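发件人：群里的老潜水员
收件人：女性理财互助邮件列表
日期：4/19/25
主题：Re: 应急金到底放哪儿？还有，要不要先还房贷

大家好，

潜了大半年水，这回忍不住冒个泡。先把前面那封信引一下，免得新来的姐妹找不到上下文：

> 我手里现在有九个月生活费的现金，全在活期里躺着，利息少得可怜。
> 同事劝我拿一半去提前还房贷，我妈劝我一分钱都别动。
> 我在 Vasberg 上班，公司今年一月刚裁过一轮，我们组没事，
> 但心里总是毛毛的。另外还有一笔 Sonard 的定投，每个月扣，
> 要不要先停掉？请过来人说说。

我先说结论：换成我，这九个月的钱暂时一分都不拿去还贷，定投减一点但不停。下面是我自己的经历，啰嗦，慢慢看哈。

三年前我在 Skeltport 的一家小公司做行政，也是手里攒了点钱就浑身难受，觉得"放着就是亏"。看到网上都在算提前还贷能省多少利息，我一激动，把存款还进去一大半，还完那天高兴得不行，晚上还请自己吃了顿火锅！结果第二年一月公司搬家，我没跟过去，空了五个多月没收入。那时候才明白，还进房子里的钱是抠不出来的。银行不会因为你去年多还了，今年就让你少还几个月（至少我那家不行，你可以先打电话问问你那家的规定）。最后是跟我姐借的钱，借钱的滋味，唉。

所以我后来给自己定了个很土的办法，把钱分成2堆。第一堆是三个月的开销，放在随时能取的地方，利息低就低吧。剩下的放短期定存，错开到期，每个月都有一小笔到期，用不上就接着存。这样比全放活期强，真要用的时候最多等几个星期。你有九个月，这样分一下挺从容的。
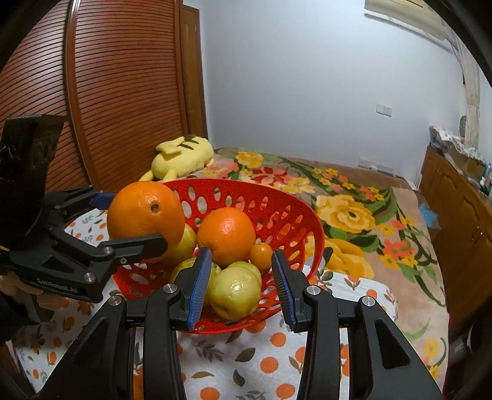 桌上的水果篮，大橙子在最前面

再说定投。我的看法跟上次那位姐妹不太一样，她说行情不好就该停，我觉得要看你停的是什么。如果每月扣款让你睡不着，那就减，减到你忘了它存在的数目。我自己是从每月200块开始的，说出去都不好意思，可就是因为少，裁员那阵子我也没断过。你那个 Sonard 的计划我没买过，不敢乱讲，只提醒一句：看看合同里暂停和减额是不是两回事，有没有手续费，暂停之后恢复要不要重新签。我以前有一份就是这样，暂停容易恢复难，填表填到怀疑人生。

还有一件事你信里没提，我多嘴问一下：你的生活费是怎么算出来的？我头一回算的时候只算了房贷、吃饭、交通、水电，漏了一大堆。保险是一年一交的，过年给老人的红包，孩子的兴趣班，车检，牙医……后来我翻了一整年的账单，一共84笔"临时支出"，其实有一多半每年都会来，根本不临时。全部加进去再除以十二，我以为的九个月只剩六个多月。你也翻一翻，翻完再决定要不要动这笔钱，心里会踏实很多。

账单怎么翻呢，我是拿个本子手抄的，笨，但是抄着抄着就有感觉了。先生说用 Dumitrescu 那个记账表格多省事，我试了两天，分类太细，买瓶酱油都要想半天归哪里，就放弃了。喜欢表格的姐妹可以试试，各人习惯不同。

至于你妈妈和同事，两边说的都有道理。你同事可能工作稳，家里有两份收入，还贷对她确实划算。你妈妈是怕你手里没钱。你先把自己的情况列清楚：家里几个人挣钱，丢了工作大概多久能找到下一份，公司的补偿怎么算。尤其最后这条，趁现在没事，把劳动合同和员工手册翻出来看一遍，别等到要签字了才看。我当时就是当场签的，回家才发现年假没折算进去，再去要，来来回回磨了好久。

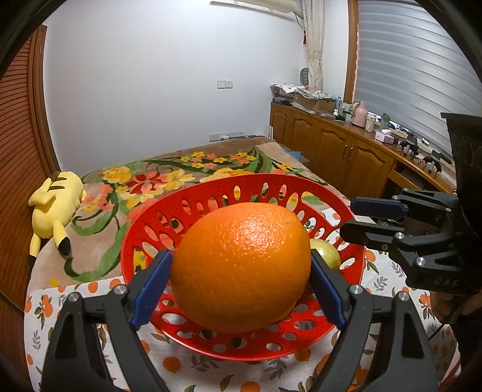
篮子里的橙子，桌布上也印着橙色的果子

还想问问群里懂行的：短期定存错开到期，你们一般是按月错还是按季度错？我按月，到期短信多得有点烦，想改成按季度，又怕万一急用等得久。另外上个月有人提过公积金能不能抽出来还贷款，后来那个话题就断了，谁有下文麻烦接着说说，我也想听。

对了，回信的时候麻烦大家把引用的旧信删短一点，我手机上看要划好久才划到正文，眼睛真的不行了，哈哈。

写太长了，先到这里，锅里还炖着汤。原来发信的那位，你翻完账单要是方便，把算出来的月数报给我们听听，具体金额不用说。

祝各位钱包安稳！

--
本邮件列表内容仅为成员个人经验交流，不构成投资建议。
退订请发空信至列表管理地址，主题写"退订"。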